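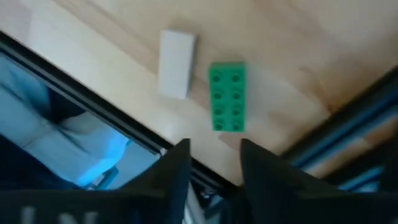

A green toy brick beside a plain white block on a wooden tabletop.

The Witness Who Wasn't in the Room

By Hema Menon

In the county courthouse at Darnau, the most talked-about witness of the September term never took an oath. It was a 58-page report produced with software called Pramon, and prosecutors used it to tell a jury where a man's phone had been on the night a hardware store burned.

The man was convicted after less than a day of deliberation. His appeal is pending, and his lawyers want to know how the software reached its answer. So do I, and after four months of asking I can't say I'm much closer.

Pramon takes records from cell towers, fills in the gaps and draws a path on a map. The path in the Darnau case was a clean blue line running from the defendant's apartment to the alley behind the store. Jurors saw it on a large screen for most of an afternoon. What they saw for only a few minutes was the table underneath it, which showed that the phone had checked in with a tower 17 times that night. Everything between those points was an estimate.

An estimate can be good. The company says its method has been tested, and it sent me a summary of those tests. The summary describes 264 trips made by its own employees, carrying their own phones, in a city with far more towers than Darnau has. I asked for the trips where the software got it wrong. I was told that information was proprietary.

Vasanthi Rai, who spent years as a public defender before she began teaching evidence law, has read the trial transcript twice. She doesn't claim the man is innocent, and she is impatient with people who do.

"I have no idea if he set that fire," she told me. "Neither does the map. The map knows which tower his phone talked to. Somebody drew the rest."

Rai filed a brief asking the appeals court to order the company to hand over its source code. Prosecutors answered that the defense had its chance to hire an expert before trial and passed. That is true, as far as it goes. The court had approved 60 hours of expert time, and the one analyst who agreed to take the case said she would need twice that just to learn the system.

The district attorney's office wouldn't discuss the appeal but pointed out that the jury also heard from a neighbor and saw a gas receipt. The neighbor described a man in a dark jacket. The receipt was two days old. Maybe that would have been enough. Jurors don't have to explain themselves, and the three I reached declined to.

What bothers me is how little pushback there was. The trial judge held a hearing on whether to admit the report and ruled before lunch. His order says the software is "in general use." It is, mostly by the police departments that pay for it.

Two other counties have since signed contracts. Arguments in the appeal have not been scheduled.

Published January 23, 2025
58 shares | 17 comments
Contact the editors | Copyright 2025 | Back to top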